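Sesdale Oak Work Table, Small: A Review
Posted August 17, 2024

I bought the small Sesdale table last November to replace a folding one that sagged in the middle. It's sold as a desk for shared offices, but I mostly use it standing, for folding T-shirts and towels before they go into boxes. Dritlow had it in stock and delivered it in two cartons. Assembly needs two people for the last step, when you turn the frame over onto its feet.

The top is a light oak color with a visible grain and a smooth finish. Nothing has snagged on it so far, including an old knit blanket that snags on everything.
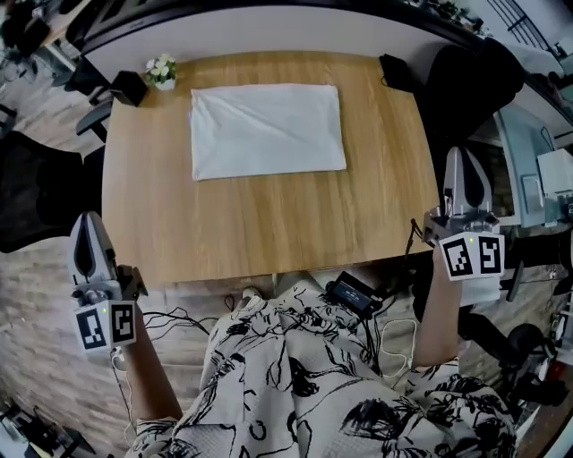 I keep a few small things at the far end and still have room for a towel laid flat. A bath sheet is another matter. You have to fold it in half before you set it down, or one end goes over the side. If you do a lot of bedding, get the larger size.

The curved edge was the part I wasn't sure about. On a square table I line up hems with the front edge, and I can't do that on this one. I now go by the side seams. It took a week to get used to. The curve is easier on the hips when you lean in to reach a sleeve.

Cotton shirts stay where you put them. Anything slippery slides, so I put a cloth down first. A rumpled shirt can be smoothed out by hand on this surface without much trouble, but don't iron on it. The care sheet says no direct heat, and I believe it.
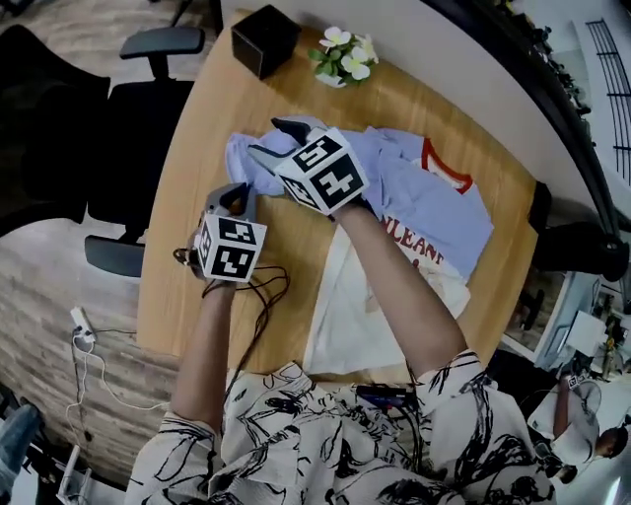 Wear and cleaning

I wipe it down with a damp cloth and dry it right away. There is one pale ring from a mug, which was my fault, and a scratch from a zipper that only shows in low light. The legs have stayed tight except for one bolt I had to snug up in the spring.

An office chair tucks in well enough, though the armrests on mine touch the underside if I have the seat too high. A pen holder and a plant can stay on top all day without getting in the way of folding.

My main complaint is the price. I paid more than I wanted to, and the Viralport table I looked at first was cheaper with a similar top. I'd still buy this one again for the steadiness. Four stars out of five.

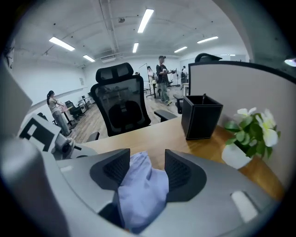

Celeste Quiroga: We have the Viralport and the top is fine, but it rocks when you press down on one corner. We ended up with felt pads under two of the legs. Does yours move at all on a hard floor? I fold mostly sweatshirts, so there's a fair amount of leaning on it.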